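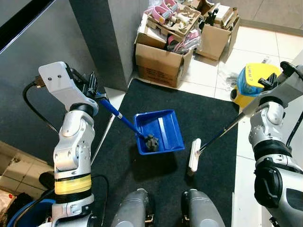 Blue dustpan, debris at the back.

February. Gates at Trarnetti opened at 9:30. Day ticket plus the locker deposit, paid at the second window; the first takes cards only and its reader was down. Marichka Zhuravel had the printed map, which is two seasons old and still shows the boat ride where the drop tower stands now.

Went to the Gileo coaster first. Posted wait 25 minutes, measured wait 41. Track length is 1,996 feet according to the plate by the entrance. Two trains in service, one parked on the transfer track. Row 6 has a slight rattle on the second turn. Front row is smoother but the queue for it is separate and slow.

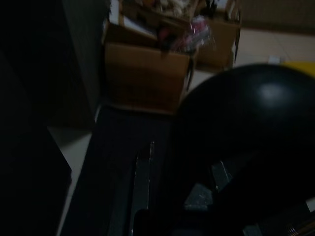 Cardboard box, open top.

Lunch at the Bondarchuk pavilion. Dumplings acceptable, tea weak. Seating is listed at 400 and was mostly free before noon. Marichka thinks the old menu was better and I have no data on that.

The Alleo wheel closed for wind at 1:15 and reopened at 2:05. Cabins hold six. One full rotation took 11 minutes with loading stops, 7 without. The view north is blocked by the hotel - the south side is the one to sit on. The locker hall is 600 feet from the wheel exit, uphill, and the signs point the long way past the shops.

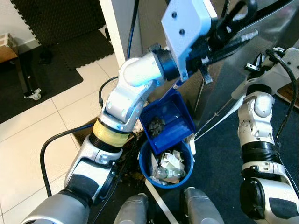
Dustpan over the blue bin.

Skipped the parade. Second ride on Gileo at 4:20, row 2, no rattle. Deposit returned in coins. Next visit: wheel before noon, bring own tea, check the wind forecast the evening before.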